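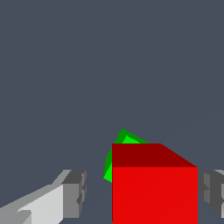 Red cube, bright in front, maroon on top.

5 Jun 2021

Painting day, part one, and I am writing this with my left sleeve stuck to the kitchen table because I did not change out of my overshirt. The front door is off! It's lying across two sawhorses in the side yard with an old shower curtain hung up where it used to be, and every time the breeze gets going the whole front hall fills up like a sail. The cat hates it. I kind of love it. I can hear the kids across the street arguing about a scooter as if they were in my living room.

So, where I left off in April: I had decided the door would stay green, the end, no more discussion. Then I stripped that one little patch by the lock to see what was going on, and under the green was cream, and under the cream was a red so good I said a word out loud on my own porch. It must be from before my aunt had the place. I've lived here 14 years and touched that door every single day and had no idea. After that green was out of the question.

I did get a price for having it all done, door and trim and the porch ceiling, and it came to $1,748, and I laughed in a way I hope the man took as friendly. He was very nice about it. He also said the bottom rail was going soft, and he was right about that, so I owe him something. I spent last weekend digging out punky wood with a screwdriver and packing the hole with filler, and it sands up beautifully, like chalk. Took ages. I listened to an entire mystery novel and I still don't understand who had the boat.

This morning I was up before the heat. Sanded the panels by hand, did the molding with a folded scrap of sandpaper and my thumbnail (goodbye, thumbnail), vacuumed, wiped, vacuumed again because I didn't trust the wiping. Then primer, the gray kind, tinted. The guy at Pai Hardware talked me into gray under red. I'd have grabbed white and he practically took the can out of my hands. He says white under red and you'll be putting on coats until Thanksgiving.

Gray primer on a door looks terrible, by the way. It looks like a door on a battleship. Sumathi Kamath came by with her dog while it was drying and stood at the fence for a good long minute and said, "Oh, are you keeping it like that?" in the most careful voice. I said no, and she said, "Oh, good," and then we both got the giggles.
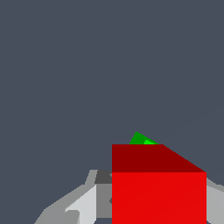 ## Choosing the red

I need to write down how this went so that I never do it again. Red is a nightmare. I thought you just went in and asked for red. There are orange reds and pink reds and brown reds, and a whole row of them that look like tomato soup, and the names don't help one bit. I brought home a stack of chips and taped them to the post by the mailbox, and by dinner I'd have sworn they had all been swapped for different ones.

I was going to go with one called Old Barn until I saw it next to the brick. Gone. It just sank in and turned into more brick. Then there was a lipsticky one, very cheerful, which made the whole porch look like it was selling ice cream. Aravind Mudaliar voted for that one, loudly, over the phone, from a photo. He votes for the loudest option in everything, and his own kitchen is turquoise, so I weigh his opinion accordingly.

In the end I went back to that stripped patch by the lock, cleaned it up with a damp rag, and pried off a flake the size of my fingernail to take down to the store. They matched it to a Vesosov exterior satin. $55 a gallon, ouch, and a door needs nowhere near a gallon, but they were out of quarts. So I have enough red to do every door on the block if anybody asks. I may do the mailbox. I may do the wheelbarrow.
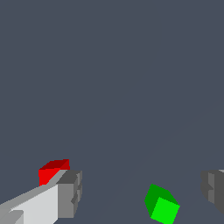
And then of course I got it home and opened it and panicked, because in the can it looked like strawberry milk. I shut the lid. I made a sandwich. I opened the lid again, and it still looked like strawberry milk. I called the store and got the same guy, who told me it dries darker and to please go paint a piece of cardboard before calling him again, but he said it kindly.

The cardboard was fine. The cardboard was gorgeous! I leaned it up in the empty doorway and walked out to the sidewalk and back several times, and the mail carrier gave me a thumbs up. That settled it.

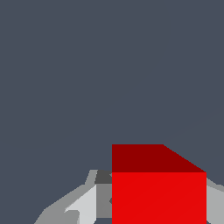
The thing I keep fussing over now is the panels, all those ledges and bevels, and whether the door will look blotchy once it's hanging. The cardboard was flat, so it couldn't tell me much. Mine has raised panels with a fat molding around each one, and the porch roof throws shade over half of it until late afternoon. I suppose it'll go like that cube does, a big bright red front and then the top face way down in maroon with a hard straight line where they meet. That would be fine by me, really, I like the dark part almost better. It even has that bluish slate gray behind it, and I've been wondering about a bluish slate for the porch floor for two summers now. Don't start, me. Door first.

First coat went on after lunch. Molding with the little angled brush, then the panels, then the rails, then the long sides, the way Dad used to do it, always finishing with one stroke all the way up the grain. I caught two drips and missed one, and the one I missed has a gnat in it. He can stay until it's dry, and then I'll sand him out.

Dinner was takeout from Fekeo, the dumplings and the cold cucumber thing, eaten on the porch steps so I could keep an eye on the door. Sumathi's dog came back around and I had to hold the cucumber over my head. It was still light out when I finished, and the swifts were going nuts over the church, and I had red on my elbow, my ear and one sock.

I'm not hanging the door tonight, it's still tacky on the edges. I've got a sheet of plywood screwed over the opening and I'm going in and out through the back. Second coat tomorrow if the rain holds off. Need to buy: a new doorstop, 17 more of those brass screws (the old ones are all chewed up), and some kind of hand cream.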